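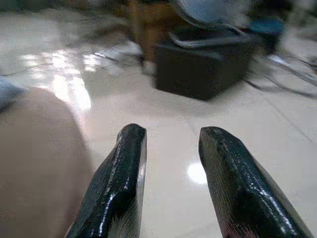

Reading time: 3 minutes

The Robot That Tried to Pick Up a Sparkle

Have you ever reached for a coin on the sidewalk and found out it was only a shiny spot? Then you have something in common with a robot named Skencombe!

Skencombe is a tidying robot. Its whole job is to pick things up off the floor and drop them in the right bin. It has two black fingers at the end of its arm, and they open and close a bit like a crab's claw. Engineers call this kind of hand a gripper. Skencombe also has a small camera right at its wrist, so it sees its own fingers whenever it looks at what it's doing. (Imagine having an eye on your wrist. You'd be amazing at finding things under the couch!)

One Sunday, Skencombe was working on a floor of smooth, pale tiles. It rolled up, lowered its arm, opened its fingers and closed them. Nothing there. It opened them and tried again. Still nothing. By the time Abla Hamdan came back with her lunch, the robot had made 57 grabs at the same patch of empty tile.

So what was it after?

A sparkle!

Look between the two fingers in the picture and you'll find a small, pale spot glowing on the floor. It's reflected light. There is more glare over on the left, spread across the tiles in blotchy white streaks. Your brain is very good at spotting a reflection. You've been looking at puddles, spoons and windows your whole life, so you hardly have to think about it. Skencombe had learned from 500 practice pictures, and nearly all of them were taken on carpet. Carpet doesn't shine. When the robot saw a small, bright oval, its program said, "Small white object. Pick it up."

Engineers have a name for this kind of mistake. It's called a false positive, and it means a machine says "Yes, there's something here!" when there isn't. A smoke alarm that beeps at your toast is doing the same thing.

Why grabbing at nothing can be a problem

You might think, well, who cares? It's only air. But every time the fingers came down, the tips tapped the hard floor. Tap, tap, tap. After a while the motor inside the gripper got hot, and a hot motor can wear out or stop. And think about cables! Many rooms have thin cables lying across the floor, and you can see a few behind the fingers in the picture. If a robot gets mixed up about what is an object and what isn't, it could hook one of those and pull something over.

Abla pressed the big red stop button, which every person working with Skencombe learns to find on day one. Then she called Paavo Mäkelä, who writes the robot's programs.

How they fixed it

Paavo's first idea was a simple one: close the blinds. It didn't help much, so he had to think harder.

His second idea was to let the robot move its wrist a little to one side and look again. Try this yourself with a flashlight and a shiny plate. Move your head, and the bright spot slides across the plate. Now put a button on the plate and move your head again. The button stays put! If a spot slides around, Skencombe now leaves it alone.

He added a rule, too. After 2 misses in the same place, the robot has to stop, lift its arm and call a person. And Abla took 40 new practice pictures, all of them on shiny floors.

Words to know

Gripper: a robot's hand.
Reflection: light bouncing off a surface.
False positive: a "yes" that should have been a "no."

Try it at home

Walk around your kitchen and hunt for bright spots that could fool a robot. Check the floor, the faucet and the fridge door. Which ones slide when you move?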